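Cornwood Workplace Help – Kitchens, Laundries and Support Services

Arm going in at the wash-up station: what happens to the two of us on that shift?

I work in the ward kitchen at Vumenside, a residential care site. Management has signed up for a fixed robot arm beside the double sink, supplied by Degefa and run on Vemulus scheduling software. It will take over rinsing and stacking from 2 p.m. to close. There are 2 of us on that shift now. We have been told no jobs will go, but the draft roster lists one "kitchen hand" and one "station attendant", with no description of what an attendant does. The supplier has sent a layout model and wants our comments before September. My concerns are the job titles, who clears a stoppage, and whether we can still get at the sink by hand. What should we be asking for in writing?

Posted by tea_trolley_4

Rosalinda Dumlao

I supervised a similar changeover in a hospital kitchen. Get these settled before anyone signs off on the layout.

Position description. "Attendant" can mean anything from loading racks to fault recovery. Ask for a task list with the expected share of the shift beside each task. Ours said monitoring. In practice it was sorting cutlery, scraping plates and resetting the arm after it lost its grip on wet lids.

Stoppages. Ask who is authorized to enter the arm's reach, how power is isolated, and what training that person has had. If the answer is "the attendant", then the attendant is doing a higher-skilled job than kitchen hand and the pay grade should be reviewed. We logged 70 stops in the first month. Most were cleared in under a minute, but each one pulled somebody away from food prep.

Pace. Before the arm, we washed when there was a gap. Afterwards the software set the batch times and we worked to them. Ask whether staff can hold a batch, and whether a hold gets recorded against a person's name. Ours was, until we objected.

Manual fallback. Somebody has to be able to wash by hand when the arm is down. Measure the clear standing room in front of both basins with the arm parked, and again at full reach. Have it drawn on the plan.

dishpit_dan

They said no jobs would go at my place too. Start looking now.

Konrad Cieślak

I do layout and commissioning work, though not for Degefa. Rosalinda's list is sound. I would add some points on the model, as it is the one document you can still change cheaply.

A typical planning render for a sink station looks like the one below. Suppliers use these to check reach and collisions. They say very little about the people working there unless you ask for that to be put in.

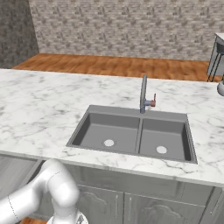 Sink station in simulation: white arm at left, double-basin sink with a single faucet, cabinet below.

Look at what such a model leaves out. There is no person in it, and no dirty racks or dish load. Ask for the same view with a standing figure at the counter and a full rack on the benchtop. Then check the following:

- Cabinet doors. If chemicals are kept under the sink, can both doors open fully with the arm parked?
- Faucet. Is it still hand-operated, and can you reach the lever from where you will stand?
- Floor. Which area is marked as the arm's zone, and does your route to the dish store cross it?

On training, I would ask for paid time on the real unit before it goes live, for both of you. Sending one person creates a shift that can't run when that person is sick.

Dan's answer may prove right, but it isn't much use for a consultation response. If the duties of one role change substantially, say so in your comments and ask for the grading to be reviewed – then keep a copy.

Comments

tea_trolley_4: Thanks, Rosalinda and Konrad. I have asked for the task list and a view with a person in it. No reply on the pay grade yet.

mop_and_go: Check the noise as well. We had to raise our voices next to ours.

Rosalinda Dumlao: Good point. Ask for a reading taken at the standing position.

Recent in this section

Who signs the lockout sheet on a split shift?
Roster software moved my break to 2 p.m.
Floor scrubber keeps stopping at the lift doors
Retraining offered off site: is travel time paid?

Cornwood uses cookies to keep you signed in and to count page visits. By continuing to browse you agree to their use. Manage settings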